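Stitura Two-Arm Handling System – Demonstration Visits

Product overview
The Stitura is a two-arm handling robot offered by Zalewska for parts storage, kitting and light assembly supply. Each arm carries a multi-fingered hand, and the system is intended for use with ordinary shelving already installed at the customer's site. Item number 587.

Demonstrations at Ollstead
Prospective customers are invited to see the Stitura at work in the Ollstead showroom. Visits are held every month except August and begin at 2 p.m. Groups are limited to 20 guests, and registration is required.

The program opens with a short introduction to the controls, followed by shelf handling at two levels. Guests may then discuss their own parts with the applications staff. Customers who wish to have a particular component considered should send drawings with their registration – samples can be accepted only by prior arrangement.

Closed shoes must be worn on the demonstration floor. Guests are asked to remain behind the marked line whenever the arms are powered. Photography is permitted unless staff advise otherwise.

Supplied with each system
Two arms with hands
Control cabinet and operator tablet
Installation and operator training
Service agreement, first year

Shelf handling
Reaching beneath an overhanging shelf is a common requirement in parts rooms, where the space between levels is often limited. The demonstration therefore includes work on a lower shelf with stock stored on the level above. The two hands can be positioned independently.
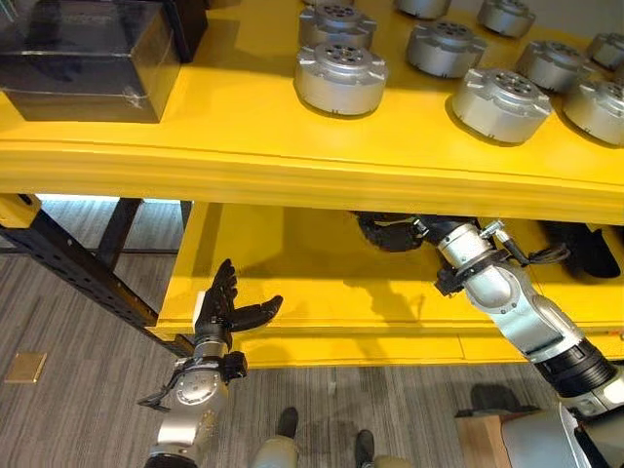 Both arms at the lower shelf, with actuator housings on the shelf above.

Ordering and availability
The Stitura is sold directly by Zalewska and through its Dilidton office. Quotations are prepared after a site review, which may be requested during a demonstration visit or through the contact form. Leasing terms are available on request.

Registration for the March visit is now open. Please state the name of your organization and the number of guests attending.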